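Quinlan council to replace water meters from December

4/29/19

Quinlan Shire Council will replace 3775 household water meters under a contract awarded to Pirkano, with the first units to be fitted in December. The new meters log flow every hour and send the readings by radio once a day, ending the quarterly manual read.

The contract covers supply, fitting and the first five years of data service. It includes brass-bodied 20 mm meters for standard residential connections and larger units for the 148 properties with a 25 mm or 32 mm service. Commercial and irrigation connections are outside the contract and will be tendered separately.

Keith Brunton, the council's water operations manager, told Thursday's meeting that the existing meters were under-recording at low flow. A bench test of meters pulled from the older streets found that most failed to register a dripping tap or a slow cistern leak. The council put the combined loss, including leaks on the customer side, at nearly 3000 kilolitres a month.

Work will be done in two stages. Stage one takes in the 1452 connections east of the rail line, where the mains are oldest and pressure is highest. Stage two covers the remainder of the town and the Clelero estate. Each changeover requires the supply to be shut off for up to 30 minutes. Residents will receive a card in the letterbox seven days beforehand and do not have to be home, provided the meter can be reached from the street.

Where the meter is behind a locked gate, under paving or covered by a garden bed, the owner will be asked to clear it. If access has not been given after two visits, the council can fit the meter at the boundary and charge the difference in cost.

Councillor Sunita Rastogi asked whether hourly data would be passed to third parties. Mr Brunton said it would be held by the council and used for billing, leak alerts and network modelling. Councillor Rawiri Whitcombe voted against the contract, saying the battery life of the radio units had been tested for too short a period. The manufacturer's warranty on the battery is ten years.

Tariffs are unchanged by the decision. A leak alert will be issued by text message or letter when flow through a meter does not drop to zero at any time over 48 hours. 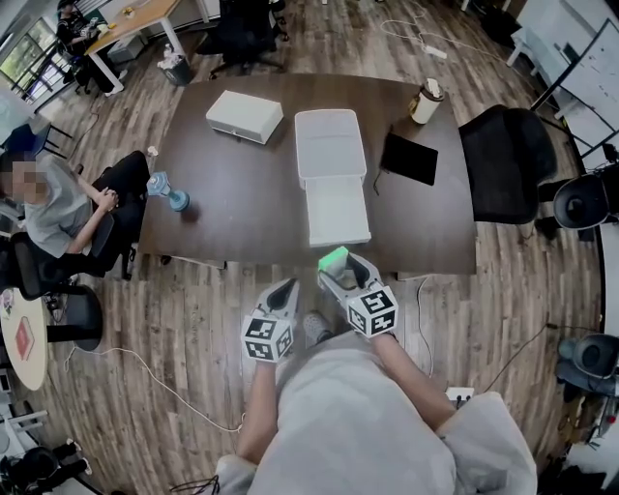

Who pays for the new meter?

The council pays for the meter and its fitting. Pipework on the house side of the meter remains the owner's responsibility, including any repair needed to stop a leak.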